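Residency Diary: February, second entry
Ollura House, Archive and Reading Room

The Reading Room opened at nine. The morning was given over to the Rocha bequest, of which 759 letters have now been entered in the register. The remainder are in the two tin trunks on the landing and will be brought down once shelf space has been cleared in the east press.

I should record that the arrangement of the letters is not as the donor's list describes it. The list gives a single run by date. In practice the family kept the business correspondence apart from the private, and within the private letters there is a further division by sender, tied with tape. I have decided to keep the bundles as they were received and to note the dates in the register only. A reader wishing to follow a particular year will have to call up several bundles, and the guide sheet at the desk has been altered to say so.

Bundle 43 gave some difficulty. It contains the letters sent home from the Hinar mills, most of them written on both sides and then again across the page to save postage. The ink has faded to a light brown and the crossed lines are slow to read. I managed four before lunch. Three concern the price of yarn and the health of an aunt. The fourth describes a flood in the lower yard, the loss of the dye sheds, and a night spent by the writer and his brother on the roof of the counting house. The hand is noticeably worse in this letter, and the signature has been left off. I have marked it for full transcription.

Gifty Tetteh came in at two to go over the reading list for the spring talks. We agreed that the first talk should deal with the mills and the second with the Drudis family, whose papers are better known and will bring a larger audience. She asked whether the flood letter might be read aloud at the first. I have no objection, provided that the transcription has been checked by a second reader. She also reported that the print order for the talks programme has been set at 200 copies, with delivery expected before the end of the month.

There was then a longer discussion about the catalogue entries. Ms Tetteh holds that place names should be given in their modern form, with the older spelling in brackets. My own practice has been the reverse — the older spelling is what a reader meets on the page. We did not settle the matter. It will be raised again when the index is begun, and until then the entries will stand as written.
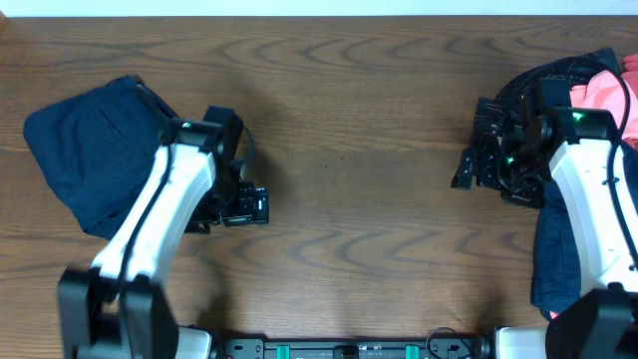 Wooden tabletop, with the grain showing across its width. February.

The heating failed again shortly after four and the room was closed to readers half an hour early. The letters were returned to their boxes and the boxes to the press. I have written to the office concerning the boiler, this being the third occasion since the new year, and have asked that the reply be made in writing.

Tomorrow: bundle 44, and the remaining crossed letters if the light allows. A new lamp bulb is needed for the desk by the window.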